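Re: Damp in the back bedroom, who's right?

gilberg_end_terrace
Posted 7.42am
Right, need opinions before I spend money. 1930s end terrace, black spots behind the wardrobe on the outside wall. Surveyor from Harkness says rising damp, wants to inject the lot. It's UPSTAIRS. How does damp rise to a bedroom?? Quote is 459 just for the first wall.

mrs_pottle
Don't pay that. Condensation. Pull the wardrobe out a hand's width and open the window after showers. Did ours in a month.

Ayantu Demissie
Agree it isn't rising damp up there but wouldn't jump straight to condensation either. Check the gutter first. Go out when it's chucking it down and look up. Ours was one slipped bracket and the whole gable end was soaked.

gilberg_end_terrace
Gutter looks ok from the ground. Not going up a ladder in this wind

mrs_pottle
It's condensation. Black spots = condensation, every time.

tobyjug
Not every time. We had black spots and it was the pointing. Paid for new vents first because everyone on here said condensation, so that was money down the drain. No offence.

mrs_pottle
Some taken.

Aicha Ouali
Get a cheap humidity meter, leave it in the room for a week, write the numbers down morning and night. Mine was 16 quid. If it sits high all the time then its the air. If it's fine and the wall's still wet, look outside. And get a second quote – Erraji did our chimney and they didn't try to sell us anything we didn't need.

tobyjug
Meter's a good shout. Don't put it on the windowsill though, reads wrong there. Put it on a table or shelf nearer the middle of the room, same spot every time

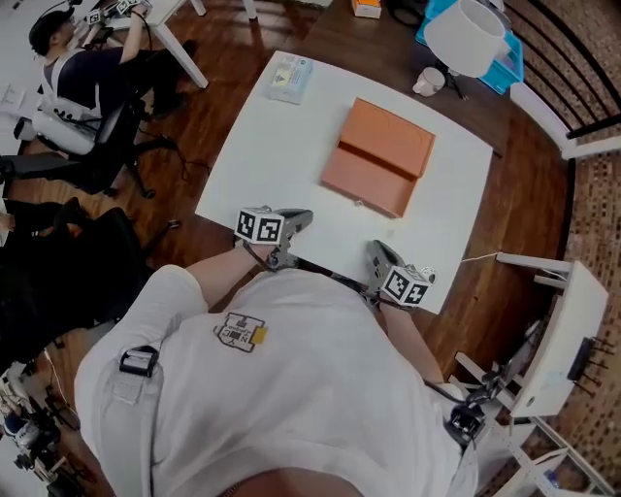
and shut the door overnight or you're just measuring the landing. Keep the heating how you normally have it as well, no point changing evrything at once.

gilberg_end_terrace
Ok ordered one. Wardrobe's out from the wall, found a sock and a lot of fluff. Wiped the spots off so I can see if they come back.

Ayantu Demissie
Good. Still check the gutter.

mrs_pottle
It's condensation.

gilberg_end_terrace
Will report back in July if not before. Harkness have rung twice allready, told them I'm thinking about it.

Contact us | © Drurnura Home Forums | Back to top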